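Right, a few of you asked about the smoked aubergine dip after I moaned about it last week, so I'm putting the whole thing in one thread. Get a cup of tea.

First thing — it isn't my recipe. It's Marcelino Damasceno's, or it was until I started messing with it. His has tahini. Mine has yoghurt, because I ran out of tahini in October and never went back.

You want 2 big aubergines. Heavy ones with tight skin. Prick them all over with a fork, PLEASE. I skipped this once and spent my evening scraping the inside of the grill.

Straight on the gas flame if you've got one, otherwise under the hottest grill your oven will do. Turn them every so often. 40 minutes under my grill, much quicker on gas. They should look completely ruined. Black, saggy, leaking a bit.

Into a bowl with a plate on top until you can handle them. Then peel, and don't rinse! I know the little burnt flecks look messy. Leave them in, they taste lovely.

Now the bit I got wrong for years. Put the flesh in a sieve over the sink and go and do something else. An awful lot of brown water comes out and you don't want any of it in your dip.

Chop it by hand on a board. I tried the food processor and got baby food. Lok-yiu Liao prefers hers smooth and we have agreed not to discuss it.

Then in a bowl: the aubergine, four big spoonfuls of thick yoghurt, one small garlic clove grated, juice of half a lemon, a good pinch of salt, and cumin if you like cumin. Stir, taste, add more lemon. It nearly always wants more lemon.

Fridge for an hour. The garlic calms down and the whole thing firms up a bit.

Spoon on the marble, and a bag 🥄

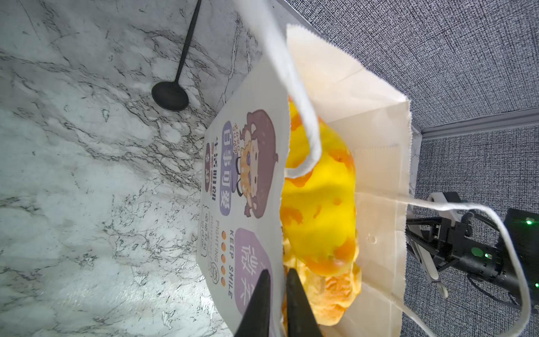 Black spoon, girl with the big hair

On top I do olive oil, chopped mint and whatever seeds are in the cupboard. Pomegranate if I'm feeling flush. Gunārs Vaher puts crispy onions on his and I have to admit it's very good.

For a crowd, double it and use a 900 g tub of yoghurt. You'll have some left for breakfast.

Keeps three days with a lid on. Don't freeze it, it goes watery and sad.

Flatbreads are a separate thread. I'm still arguing with Cheng-en Kwok over whether they need yeast (they don't)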